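Trastetura Home Forum > Laundry and Closets > Folding
Thread: Jeans people, come sit with me. Long fold or pocket fold?
More than 300 views

mothball_mabel
Posted 21 October 2021

OK so I have been folding jeans wrong my whole adult life and I'm thrilled about it. I used to fold them any old way, waist to hem, then hem to wherever, and cram the stack on a shelf in the Vavach cabinet in the hall. The stack would lean, then slide, then I'd be picking denim up off the floor every time I wanted the pair at the bottom.

Last week I sat down and started with the hems. Hems! I never gave them a thought. Now the first thing I do is pull both cuffs straight and pinch a bit of the fabric to get the legs lined up before anything else happens. If a cuff has rolled back on itself I turn it out flat, and the whole leg behaves better after that. Heavy denim keeps a lump like you wouldn't believe, and one rolled cuff in the middle of a stack is enough to start the lean.

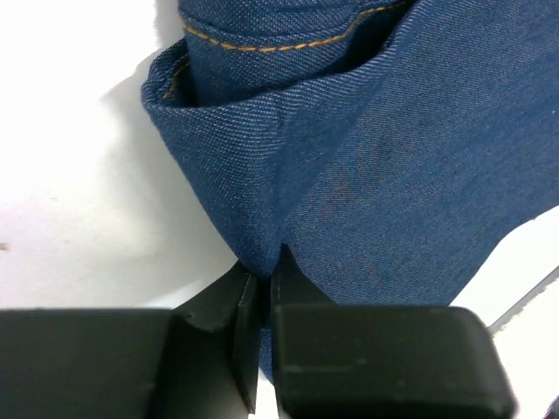 Cuff end, with the orange stitching on the turned-back hem.

The other half of it is the seat. I like the back pockets on the outside, so when I fold one leg over the other, the pockets face out and the zipper is tucked inside where it can't scratch the next pair. I also like seeing the pocket stitching when I open the cabinet. It's how I tell my pairs apart, because at this point I own a silly amount of blue.

So my question for all of you - do you leave them long and drape them, or do you keep folding until they're a square little packet? I have tried both this week and I love both and I need somebody to pick for me. 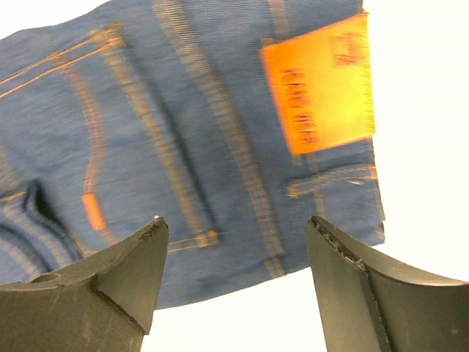

gravelbike
Packet, every time. Draping is fine if you have a closet with a rod and room under it, and I have neither. I've got one drawer that's deep enough for jeans and I stand them up in it on the folded edge, like files. You can pull one out and the rest stay put.

I'm going to argue with you on the pockets, though. I fold mine with the front out. The back pockets are the thickest part of the pants and if you put them on the outside they catch on each other going in and out of the drawer. Try it both ways with a full drawer and you'll see what I mean.

lintroller308
Front out leaves you with the zipper and the button on the outside, and that's metal rubbing on the next pair. I'm with Mabel. I had a button leave a mark on a pair I really liked.

gravelbike
Button goes inside if you do the waist last. Fold the crotch point in first so you have a straight edge, then hem up, then the waist comes over the top. I have yet to scratch anything.

quietcorduroy
I don't fold at all, I roll! Jeans, cords, everything. Feel free to throw things at me.

lintroller308
Rolling is great for a suitcase and I'll do it for that. At home they come out with those wavy lines across the thigh and I can't stand it. But if it works in your drawer, roll away.

mothball_mabel
I tried rolling tonight because of you, quietcorduroy, and my roll opened up again the second I let go of it. Very heavy denim. I think it would work on the stretchy ones.

OK, since three of you have asked me in messages what I mean by a long fold, I'll write the whole thing out. I'm using a big bare stretch of white tabletop for mine and I can't recommend a table enough. I did this on the bed for years and a mattress gives under your hands, so the seams never line up.

1. Lay them out and smooth from the waist down. Run your palms along the side seams and get the cuffs flat. Do up the button if it's a pair that gapes.

2. Bring one leg over onto the other so the back pockets end up outside. Line up the outer seams first and let the inner ones fall where they like. You want one long strip lying across the table with the waist at one end. Keep your basket within reach at the back so you aren't turning around for each pair. 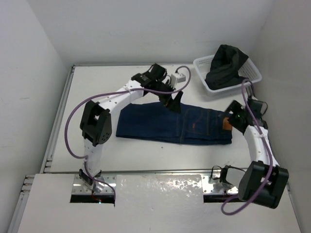 3. Push the pointy bit at the crotch in, so the strip has two straight sides. This is gravelbike's tip and I've already adopted it. It's so good.

4. Stop here if you're draping. For a packet, take the hems up to just below the waistband, then fold again in halves or thirds depending on your shelf.

gravelbike
Thank you, I accept my prize. I'd still put step 3 before step 2 if the denim is stiff. And I'd leave a bit of a gap between the hem and the waistband, more than you'd think, or the packet gets fat at one end.

quietcorduroy
How deep does a shelf need to be for the packet? I'm looking at the narrow Trosik one and I can't decide if it's too shallow.

lintroller308
Mine is 40 cm deep and the packets sit on it with some space left over in front. Measure your longest pair folded before you buy anything. Everybody folds a little differently.

mothball_mabel
What lintroller said. Fold first, then measure!

One more thing I've gotten fussy about (in a happy way) is which end faces out on the shelf. I always have the waistband end toward me. On a lot of jeans there's the patch at the back of the waist, and with that end out you can read your shelf the way you'd read the spines of books. I never looked at those patches before. Some of them are lovely, the nice caramel-colored ones with the stitching around the border especially.

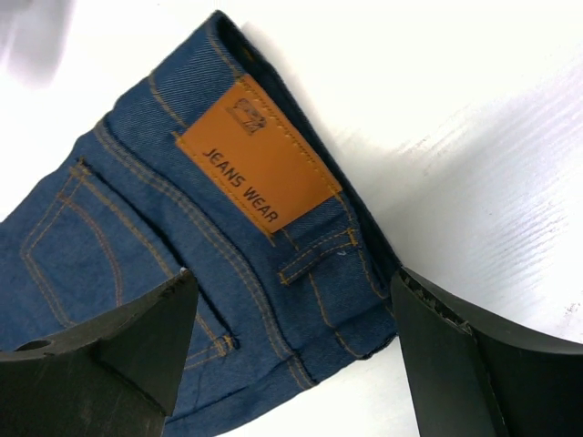

It also means the belt loops are right there when you reach in, but please don't pull the pair out by a loop! Slide your hand under the whole packet. I tore a loop off a pair back in April doing exactly that, and the Mohamedi tailoring counter sewed it back on for me very neatly, but the thread is a shade off and I see it every time.

gravelbike
I do pull mine by the loops. They're made to hold a belt, they can take it.

lintroller308
They can take it until they can't. A lot of bar tacks are only a few stitches wide.

gravelbike
Fine. I'll report back when one goes.

quietcorduroy
I did four pairs your way, Mabel, and put them waistband out. It looks like a store in here. Keeping the cords rolled for now, but I wanted you to know the jeans have switched sides.

mothball_mabel
YES! Do the cords next. Corduroy folds beautifully if you brush it all one way first, and I'll start a separate thread for that tomorrow.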